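January 1, 2025. Shared workshop, white desk by the windows

Only Ah-rin and me in. Everyone else has better plans for a bank holiday.

Carrying on with the pair of hand-held grippers. Benjie's note from last time says the finger play is "sorted". I don't believe it. I squeezed the right one 60 times and it still closed a bit to one side at the tip. Might be the fingers, might be the way I hold it. His note doesn't say what he changed, or whether he tried it in both hands. PLEASE write that down, Benjie.

Also not sold on the Pomon screws. Defne likes them because they're cheap. I stripped 2 before lunch. Went back to the old tin.

Marker on the side of the left gripper: Nidia wants it kept, says it will make lining up the two views easy. Maybe. I'd like to see it work once with the blinds up before we plan anything round it. So far all our good runs have been with them down, or nearly.

Afternoon, tried holding the two jaw to finger across the desk, to see if we could pass a part over without a thumb getting in the way. Ah-rin thinks the handover is the easy bit. I think it's the bit that will eat up January. 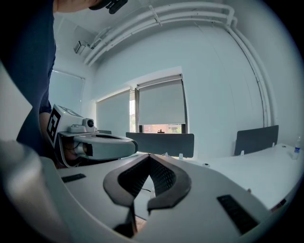 Log from the session has 1004 lines and 121 of them are the same timing warning. Ah-rin says it's harmless. She said the same about the one in July, and we lost a weekend to that.

To do:

- right fingers off, check the pivot before blaming the spring
- ask Amarachi if the Nedwood lot ever fixed their timing fault or just hid the message
- repeat the handover with us swapped over
- no new parts until the above is done (Defne!)

Left both grippers assembled. Don't "improve" them before Friday.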